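Werkelitz two-arm teach kit, second look
Efe Iyamu, 21 July 2021

Had this one since June, meant to write it up sooner. Two follower arms on a rail, two leader handles you hold, plus the Dosisano recording software. You move the handles, the arms copy, the whole thing gets saved as a demo. Do that enough times and you train on it. That's the pitch anyway.

Setup took an evening. Manual is thin, and the rail bolts want a longer hex key than the one in the box. Calibration is OK. Do it twice, first pass on mine left the left wrist a few degrees out.

My test job was laundry. Knits, a felt cloth, a basket. Soft stuff is where cheap teleop kits fall over so I went straight there.
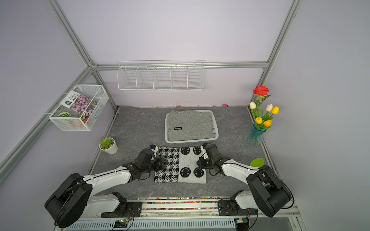 Both grippers on the knitted mat, basket behind.

Two-handed work is the best thing here. Handles are light, lag is low enough that I stopped thinking about it after the first dozen demos. Holding a mat by both sides and keeping it flat feels close to doing it yourself, except you can't feel anything. No force feedback at all — you watch the knit and guess. Pull too hard and it stretches, and the stretch goes in the recording too.

Wrist cameras are worth the extra money. I tried a session on the overhead view only and kept missing edges. With the wrist view you can see individual stitches, so you know if you've got one layer or two. Focus is fixed, so far things go mushy. Fine by me.

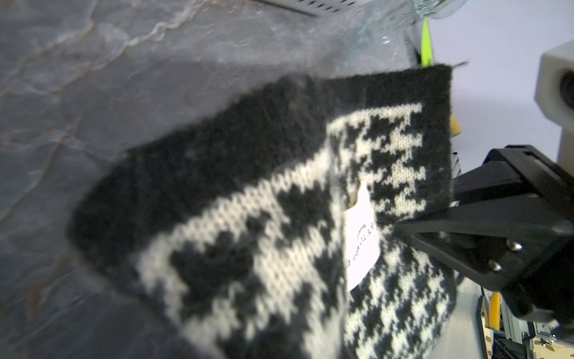 Fingers are flat and stiff. Good on thick knits, poor on anything thin. Nisreen Majali tried the same job on the older Hundov kit, which has rubber pads, and she got fewer slips on thin cotton. Hers needs recalibrating constantly though. Pick your pain.

Now the software. Recording is one pedal, great. Throwing away a bad demo is three menus deep, not great, and you will throw away plenty. I recorded 70 in the first stretch and kept 44. Mostly my fault, dropped corners, handles bumping the desk. Please just give us a delete pedal. Also it named two sessions the same thing and merged them, took me a whole lunch to seperate.
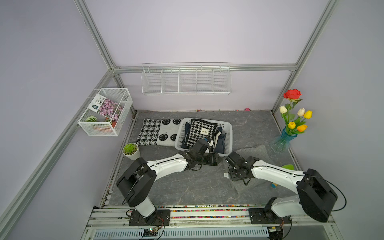 Left gripper in the basket, right one over the gray felt.

Working the arms on different things at once is hard on the brain. I'd do one side, forget the other, drift it into something. You get better. Still slower then doing one arm at a time, for me at least.

Shoulder cables are my other gripe. They loop out wide and I worry about them every time I swing the arms in. Clips would cost pennies.

Support answered in a day, polite, sent a firmware link that fixed the pedal delay. Credit where due.
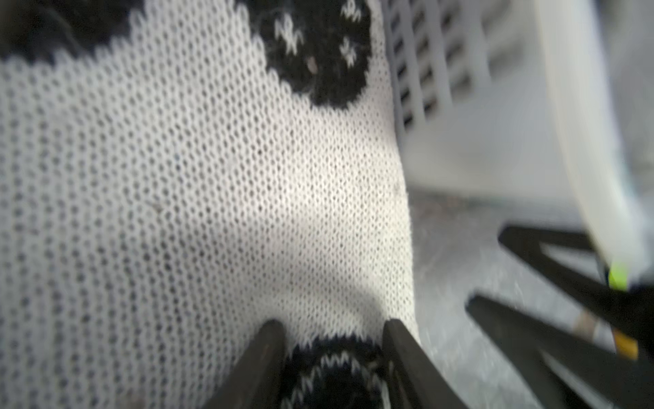 Price and verdict

500 for the wrist camera add-on, get it. Base kit is fair for two arms. If you only need pick and place with hard parts, the single-arm Balogun is simpler and you won't miss the second side. For cloth I'd buy the Werkelitz again. Just budget time for the software, and buy a proper hex key.

Related reviews
Balogun single-arm starter, long term
Hundov finger pads: 13 weeks of use
Foot pedals for recording, which ones last
Dosisano export settings

Contact | Copyright 2021 | Back to top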